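Lending the Winter Coat: A Conversation with Obinna Fashola
12 September 2025

The Stonia Clothing Exchange has operated from the lower floor of the former Grarkinier school since it outgrew its first home, a pair of closets behind the public library. Its coordinator, Obinna Fashola, met with the Bulletin to discuss how the service works, what it has learned from its members, and what is planned for the coming winter.

The exchange runs on a simple rule. Members bring in clothing that is clean and fit to wear, and take what they need in return. No money changes hands, and no record is kept of who takes more than they bring. Mr. Fashola said the rule was debated at length before it was adopted.

"Several people wanted a points system," he said. "We tried one on paper. A child's snowsuit was worth so many points, a pair of jeans so many. We spent an entire evening arguing over the value of a raincoat, and by the end of it most of us had changed our minds."

The exchange now has more than 1,000 registered members, drawn mainly from Stonia and the neighboring town of Villulness. Families with young children make up the largest group. Retired residents are the next largest, and many of them come to give away clothing after moving to a smaller home.

Mr. Fashola, who previously managed the stockroom of a department store, said that the most common difficulty is timing. Winter clothing tends to arrive in spring, when households clear out their closets, and is requested in late fall. The exchange has limited room to store it in the meantime. Bulky items such as parkas and quilted pants take up most of the shelving in the rear hall for half the year.

"People apologize for bringing us coats when the weather turns warm," he said. "I would ask them to bring the coats. We will find the room. What we cannot do is find a coat in February that went to the landfill in May."

Asked what makes a donation useful, he spoke mainly about sorting at home. He advises members to empty every closet and drawer in one room before deciding on anything, and to check pockets, zippers, and cuffs as they go. Sweatshirts and fleece are always wanted, he said, even when the cuffs have softened with age. Items with a missing button are accepted if the button is sent along in an envelope.

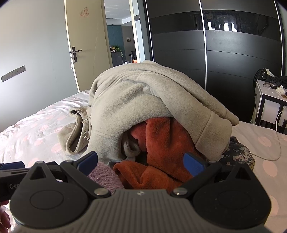
He was less encouraging on the subject of storage bags. Many donations arrive in the plastic bags in which they have been kept for years, and some carry a musty smell that is difficult to remove. The exchange asks that clothing be aired for a day before it is dropped off. Woolens should be folded, as hangers pull the shoulders out of shape.

Repairs are handled at the mending table, which is open on the same afternoons as the exchange. It was set up with a grant of sewing supplies from the Abubakar Fund, and is staffed by members who take turns in two-hour shifts. Last winter the table repaired 140 garments. Zippers accounted for the greater part of the work.

"A zipper is the reason most jackets are thrown out," Mr. Fashola said. "In many cases only the slider has worn. Replacing it takes a few minutes if the right size is in the box. We keep a great many sliders in the box."

The exchange does not accept everything. Underwear, swimwear, and bicycle helmets are declined, as are shoes with worn soles. Clothing that cannot be worn again is set aside and cut into cleaning cloths, which the town garage collects.

In the coming season, the exchange will introduce a formal wear rack for members attending weddings, funerals, and job interviews. Unlike other items, these garments will be loaned for 16 days and returned. Mr. Fashola said the idea came from a member who needed a dark suit on short notice and had no use for it afterward.

He also hopes to extend service to Villulness, where bus connections to the school are poor. A monthly collection stop is under discussion with the town. It would carry a selection of 30 coats in assorted sizes, along with children's boots.

"We would start small and see who comes," he said. "If it is the wrong corner, we will move to another corner."

Membership forms are available at the front desk of the Grarkinier school and at the Stonia library.

Comments (3)

marlow_k
Does the suit loan include shoes? My son has an interview coming up and we are fine for a jacket but not for the rest.

Dee in Villulness
Please do the bus stop by the pharmacy, there is a shelter and parking. I would bring two bags the first day.

RPT
The mending table fixed a parka I had given up on. Wish they had evening hours though.

Related items
Library Closets to Reopen as Reading Room
Mending Table Schedule and Supplies Wanted
Villulness Bus Route: Summary of Public Meeting
Abubakar Fund Opens Applications for Small Grants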